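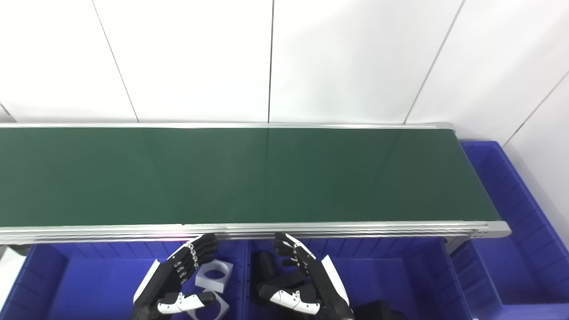
ベルトコンベヤの終端で部品がうまく箱に落ちません

倉庫の一角で、樹脂部品の仕分けに長いベルトコンベヤを使い始めました。ベルトは濃い緑、フレームは溝のついたアルミで、壁際に横向きに置いています。手前の床側に青いプラスチックの箱を並べて、流れてきた部品を手で取って入れるやり方です。終端の先にも大きめの青い箱を置き、取り損ねた分はそこに落ちるようにしたつもりでした。

困っているのは次の点です。

流しているのは白い四角い樹脂の板で、丸い穴があいています。軽いので、終端のローラーのところで向きが変わり、箱の縁に当たって床に落ちることがあります。一日の終わりに拾うと15枚ほど、という言い方は正確ではないですね、昨日数えたら15枚でした。

それから、手前の箱は中に仕切りがあるタイプで、板が仕切りに立てかかったまま止まります。その上に次の板が重なるので、まだ入るはずなのに箱がいっぱいに見えます。

コンベヤはMondalの中古で、取扱説明書はありません。箱はBevideckの仕切り付きです。ベルトの速度はつまみで変えられますが、目盛りが消えていて今どのくらいなのかわかりません。箱の置き方で解決するのか、シュートのようなものを付けるべきなのか、経験のある方に教えていただきたいです。予算はあまりありません。

投稿者:haiden_916
閲覧 2126 コメント 6

ベストアンサー
投稿者:梱包場のすみ

似た構成で三年ほど使っています。うちは板ではなくキャップですが、軽い樹脂という点は同じなので参考になると思います。

まず終端の箱の高さを見直してください。箱の縁がローラーの中心より高いと、縁に当たって外に出ます。逆に低すぎると、落ちる間に板が回って跳ねます。うちではベルト面から箱の縁までの落差をこぶし一つ分にしたところで落ち着きました。箱の下に空のコンテナを裏返して置けば、金をかけずに高さを試せます。

次に、箱と終端カバーの隙間です。カバーが丸く回り込んでいる形だと、箱をぴったり寄せたつもりでも下側に隙間ができます。厚手の塩ビシートを箱の内側に垂らし、上の端を箱の縁の外側に折り返してクリップで留めると、板がそれに沿って滑ります。シートをコンベヤ側に固定するのはやめたほうがいいです。ベルトに巻き込まれます。

仕切りの件は、外せるものなら外すのが早いです。種類を分けて入れる必要がないなら、仕切りは邪魔になるだけです。外せない場合は、底に薄いウレタンを敷いて傾斜をつけると、立てかかった板が倒れやすくなります。

速度については、ベルトの端にマスキングテープを貼って、一周する時間を計ってください。つまみの位置ごとに計って、フレームに油性ペンで印をつければ目盛りの代わりになります。軽い板なら、まずは遅いほうから試すのがいいと思います。

作業前に必ず電源を切ってください。終端のローラー付近は指を挟みやすいので、箱の位置を直すときも止めてからです。

参考になった 15 シェア

投稿者:kk_souko

Surudixの汎用シュートを付けたら楽になりました。ただしうちのフレームは溝の幅が合わず、金具だけ別に買いました。注文する前に溝の幅を測ってください。ナットが入らないと返品になります。

溝付きのアルミフレームなら、サイドガイドも後付けできます。板が端に寄って流れるのを防げるので、落ちる位置がそろいます。こちらは片側だけでも効きました。

参考になった 6 シェア

投稿者:名無しの現場

静電気では? うちは冬になると樹脂がベルトに貼りついて、変なところで落ちます。11月ごろから増えるので加湿器を置いています。Nellexの除電ブラシも付けましたが、効いているかは正直よくわかりません。

参考になった 0 シェア

質問者からの返信

ありがとうございます。仕切りは引き抜くだけで外れました。終端の箱は高さを測ったら縁がローラーの中心より上だったので、床置きのまま浅い箱に替えて、シートも垂らしてみます。溝の幅は明日の朝、電源を入れる前に測ります。静電気は考えていませんでしたが、ベルトの裏に貼りついた板が前に一度あったので、そちらも見ておきます。

コメントをもっと見る(6)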